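How I soften butter in a hurry

I always forget to take the butter out, so I've got a microwave routine now (sorry, Mum!). Cut it into small cubes first, all much the same size, and spread them over a plate.

Set the power low and give it ten seconds. Turn the cubes over, then go again.

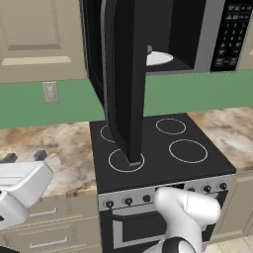
Press one with a finger after each go. You want a dent, no puddle! My friend Maya melts hers every single time, bless her, and ends up making flapjacks. If yours goes runny, pop it in the fridge and start with fresh cubes.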